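Brillstead Community Help
Home | Topics | Robots and Automation | Data and Training | Unanswered | Log in

Search this site Enter keywords Go

Print this page | E-mail this page

How many fruit bowl demonstrations before I change the setup?

Posted by Agathe Jacquet in Robots and Automation

Hello everyone, and thank you in advance for reading all of this, because I do tend to go on. I've been collecting teleoperated demonstrations on a two-arm table for a task we call "unload the bowl." The arms take the artificial fruit out one piece at a time and set each piece down on the tabletop, the left arm working from the left side and the right arm from the right. That's the whole job, and I thought it would be a gentle one to begin with!

So far I have 800 episodes saved. I trained a first policy on them and it does very nicely on single round fruit. Where it falls down is the grapes. It goes in toward a bunch, hesitates, backs off a little, goes in again, and sometimes it just hovers over the bowl until I stop it. On a bad afternoon I got 6 clean runs and then a long string of hovering, and I'm afraid I went home cross.

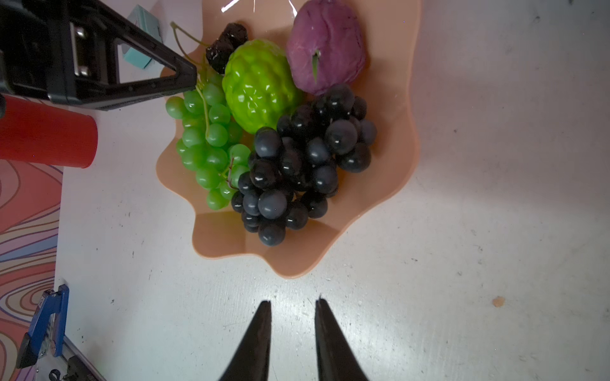 My first thought was simply to record more of the same, and I had a target of 1,011 episodes in mind (a leftover from an older project at Ulen, so please don't read anything into the number). But now I wonder if more of the same is what I want. With the dark grapes and the light green ones sharing a bowl with the knobby green fruit and the round purple one, there are a lot of places an operator might start, and I have two operators who don't start in the same place. One of us likes to clear the top fruit first. The other goes straight for the grapes by the stem. I never wrote down a rule about it, which I suppose I should have.

So what would you do in my shoes? Keep going to the target, throw out part of what I have, or write a rule and start fresh? I'd also love to know if you keep the other things on the table in the same spots or move them between episodes. I have been moving them whenever I remember, and I don't always remember.

Reply from Mitsuko Takagi

Hello Agathe, please don't throw anything out yet! I've been where you are, with a bowl task not so different from yours, and the hovering you describe sounds very familiar to me. When half the examples say "top first" and the other half say "grapes first," the policy can end up somewhere in between, and in between is the air above the bowl. I can't promise that's your trouble from one post, but it's where I would look before anything else.

What I'd do is go back through the episodes and tag each one by the first fruit touched. It is dull work. Put on some music. You don't need any special tool for it, a plain spreadsheet with the episode name and one word is plenty. Once they're tagged you can train on just one of the two habits and see whether the hovering gets better. If it does, you have your answer, and you've lost nothing but a little time, and the other half is still sitting there for later.

Then write the rule down for both operators. Ours at Budley is taped up beside the station and it says:

- Top fruit first, then whatever is nearest your own side.
- One arm in the bowl at a time, and the other waits outside the rim.
- Grapes by the stem if there is one showing, otherwise by the edge of the bunch.
- If you drop a piece, pick it up and carry on. Don't restart.
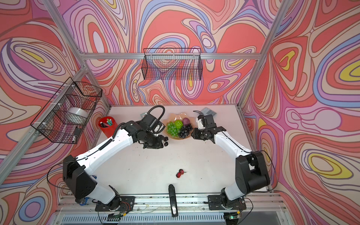
That last one caused some grumbling, but I feel strongly about it. If every saved episode is a perfect one, the policy never sees how to get itself out of a mess, and I would much prefer a few clumsy recoveries in the set to a thousand beautiful runs. The same goes for a bunch that slips in the fingers - let the operator fix it and keep the recording.

After the rule is up, collect 100 new episodes with it and stop there. Train, look, and decide again. I know it's tempting to set a big target and march toward it (I've done it, and I was very proud of the pile until I tried to use it), but small batches tell you sooner when something has gone wrong.

As for the things around the bowl, yes, do move them, but do it on a schedule so it doesn't depend on memory. We shift two objects and turn the bowl a little after every tenth episode, and we write it in the notes. Move the bowl itself too, if both arms can still reach it comfortably. Otherwise the policy learns one spot on the table very well and not much about bowls.

Do write back and say how it went. I'm curious about those grapes!

Reply from Valcárcel

check your wrist cameras before you do any of that. mine had slipped a bit partway through and the early episodes didn't match the late ones. spent ages blaming the operators. compare a still from the first episode with one from the last and see if the fingers come up in the same place

also agree on tagging

Reply from Agathe Jacquet

Oh, thank you both, this is so helpful. I compared the stills first, as it was the quick one, and the fingers line up on both arms, so the cameras are in the clear. I've started on the tagging and it is every bit as dull as promised. I'm finding a third habit in there as well - apparently I sometimes start with whichever fruit is closest to the rim, and I had no idea I did it! I'll get the rule up at the station before we record any more.

Print this page | E-mail this page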